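Papers > Manipulation > Bin Clearing Without Object Models > Section 4

4. The picking stack, and what we changed in it

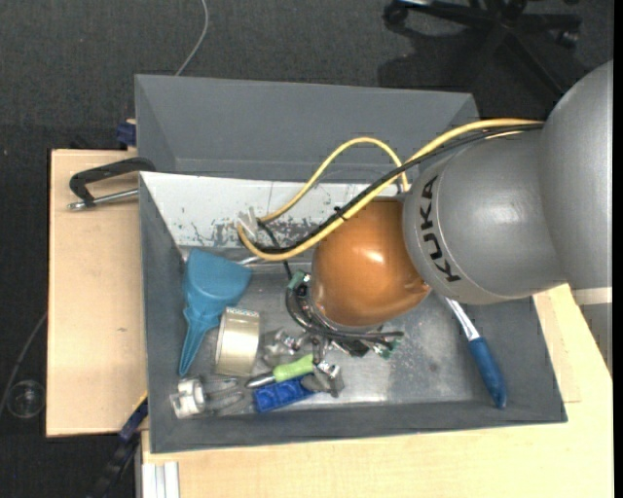

Figure 3. The KUKA arm over the clutter bin, with hand tools, a funnel, a roll of tape and a tangle of wires among the contents.

I promised in Section 2 that I'd get to the software eventually, so let's do it. The stack has four processes that talk over a plain message bus: a perception node, a grasp scorer, a motion planner and the thing we call the referee, which decides who is allowed to be right when the other three disagree. Remzi Saraç wrote the first referee in an afternoon, and most of this section is me describing how it grew.

4.1 Perception

We segment without classes. The network (we call it Lustby, after a town one of us drove through) gets a depth image and a color image and gives back masks with no names attached. It has never been told what a screwdriver is, and for clearing a bin it doesn't need to be. I was skeptical at first! Our older pipeline had a model for every part, and I liked being able to print "pliers, 0.93" on the screen and feel good about it. But the bins in Figure 3 are filled from a drawer of odds and ends, and every time somebody threw in a new item we had to stop and scan it.

The masks are mostly good on chunky things. A screwdriver handle, a toy-brick sort of block, a pipe fitting: all easy, all big blobs with a clean outline in depth. Clear packing tape is harder. The depth sensor sees through part of the roll and gives us a ring with a bite taken out of it, so we fill holes in the depth image using the color edges before segmenting. The filling step takes 41 ms on our machine and I've stopped trying to make it faster.

Wires are the real trouble. A tangle comes back as one mask on one capture and nine on the next. We tried merging masks by color and it helped a little, then it started gluing dark wires to dark shadows, and we took it out again. What we do now is compute a thinness score for each mask (area divided by the square of the skeleton length, nothing fancy) and pass it along with the mask. Anything thin gets flagged, and the flag is the referee's problem.

4.2 Scoring grasps

For each capture we sample 200 candidate grasps, spread over the masks by area, with a floor so that small masks get at least a few tries. Each one is scored by a small network trained on 3903 logged attempts from our own bins. I know that's not many by today's standards. We did try starting from a larger simulated set and fine-tuning, and the scores looked lovely on held-out simulation and worse than before on the metal floor. The scuffs and stains on a real bin floor produce depth speckle that our simulator never drew, and the scorer had learned to love speckle.

Ashraf Ait Ali's fix was to fit a plane to the bin floor and one to each sloped wall at the start of a run, then subtract them before scoring. The scorer sees height above the nearest surface in place of raw depth. It's a small change, maybe sixty lines with the tests, and it's the one I'd tell anybody to copy first. It does mean the bin can't move during a run. Ours is clamped down, and we check the fitted planes against the stored ones every tenth capture. If they differ by more than our tolerance, the run stops and asks for a person.

Our scorer also knows nothing about weight. A funnel and a pair of pliers of the same size look equally nice to it, and they behave very differently once they leave the floor. We left weight out on purpose for this paper so that the comparison in Section 5 stays fair to the baseline, which doesn't have it either.

4.3 Planning in and out of the bin

I had assumed planning would be the boring part. The arm has plenty of reach, the bin is open at the top, so you go down, you close, you come up. What makes it interesting is the walls. They slope, and the back section flares up taller than the rest, so a wrist orientation that is fine near the front is a collision near the back.

We use Jeseck, our in-house sampling planner, with two changes. The first is that we plan the way out before the way in. For each high-scoring grasp we look for a retreat path with the object's mask inflated and attached to the gripper, and only if one exists do we bother with the approach. That sounds wasteful, and on easy bins it is a bit. On full bins it saves us from the embarrassing case where the arm gets a nice hold on a long tool lying diagonally and then has nowhere to take it.

The second change is about cables. The arm carries its own, and they loop out and swing in a way that no URDF file will ever tell you about. We first tried modeling them as a chain of short links. It was slow, and wrong besides! Now we just carry a fat, soft-cost volume around the wrist. The planner may pass through it if it has to, it pays for doing so, and the cost goes up with wrist rotation. We tuned the weights by hand over a week in August and haven't touched them since. I'd like to say there's a principle behind the numbers — there isn't one.

If planning fails for the top candidate we go down the list, up to five tries, and after that we take a new capture from a slightly different angle. We call this a relook.

4.4 The referee

So, the referee. It holds the masks, the scores, the planner's answers and a short memory of what went wrong lately. The memory is what matters. In the first version there was none, and the system would try the same doomed grasp over and over with perfect confidence, since nothing in the bin had changed and so nothing in the scores had changed either. Remzi's patch stores the pose of each failed grasp and lowers the score of anything nearby for the next several captures. The penalty fades out, so a spot isn't banned for good.

Thin masks get different treatment. If a mask is flagged thin and something solid is available elsewhere, the referee picks the solid thing. When only thin masks are left, it switches to a slower lift with a pause partway up, and takes an extra capture during the pause. If the floor region that changed is much bigger than the mask we meant to pick, we assume we're dragging along something else and put everything back down. Putting things back was the hardest behavior to get right, and I think we rewrote it four times. The version used for all results here is tagged 1/3/25 in the repository, and later cleanups didn't change how it behaves.

We log every decision with its reason as one line of text. It's plain and a bit ugly, and I read those logs far more often than I look at any of our plots. A typical one says which mask was chosen, which were passed over, and whether the planner or the memory had the last word. When a run goes badly, the cause is usually readable within a screen or two. Our log viewer, Besto, lines the text up with the captures, and it's included with the code.

4.5 Things we left alone

The low-level controller is stock. We send joint trajectories and let it do its job, with one speed limit inside the bin and a higher one outside. We also didn't add touch sensing. Grasp success is judged by comparing captures before and after the lift, which misses the occasional case where an object slips and lands in almost the same place. We went through the footage by hand for the evaluation runs and corrected those labels, and the corrected labels are the ones used in Section 5.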